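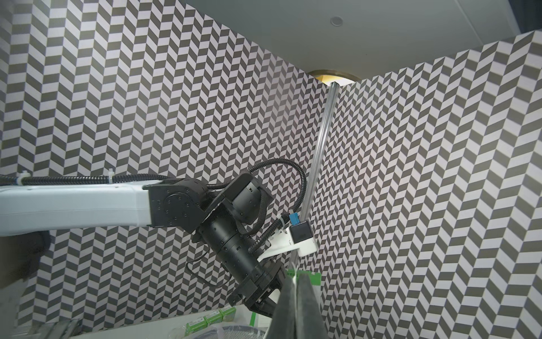
Walls and Ceiling Check, Back Room, Prukcombe

Walked through in July by Vanderleia Bittencourt, second pair of eyes Muthu Iyer. Marks are OK, WATCH or FIX. Please add to the comments, I love reading them!

1. Wallpaper, gray and white herringbone: OK
Still my favorite thing in the building. I ran a hand along every seam I could reach from the floor and found no lifting and no bubbles. Muthu checked the higher rows from the stepladder and had the same result. We have more than 16 feet of the pattern left on the roll, stored flat in the supply closet.

2. Wallpaper edge where it meets the ceiling: WATCH
One short stretch feels a little soft when pressed. No stain, no smell. Press it again next time and write down if it has spread.

3. Recessed light, gold-colored rim: OK
Rim sits tight to the ceiling, no gap, no scorch marks. Switched on and off five times with no flicker. What a difference that warm rim makes against plain white! Do not go over 800 lumens when the bulb is changed.

4. Small round gray fixture on ceiling: WATCH
Firmly attached, wiped clean. It isn't on the room sheet, so Graça Teixeira is going to look up what we have listed for it and add a line.

5. White ceiling paint: OK
No cracks. A few dust threads came down with the long duster.

6. Corner where ceiling meets the structural edge: FIX
Hairline gap in the filler, about as long as my thumb. Pieter Bosman has the right tube of caulk and says it's a ten-minute job. Cover the floor first, please.

7. Stepladder: OK
Feet grip well, both locks click. Label still readable.

Comments

Graça: Great to see the paper holding up so well. Can we photograph the soft spot from item 2 each time, from the same side?

Pieter: Caulk going in after lunch. Keep the door open until 4 p.m.

Muthu: Spare bulbs are on the second shelf, left of the wallpaper roll.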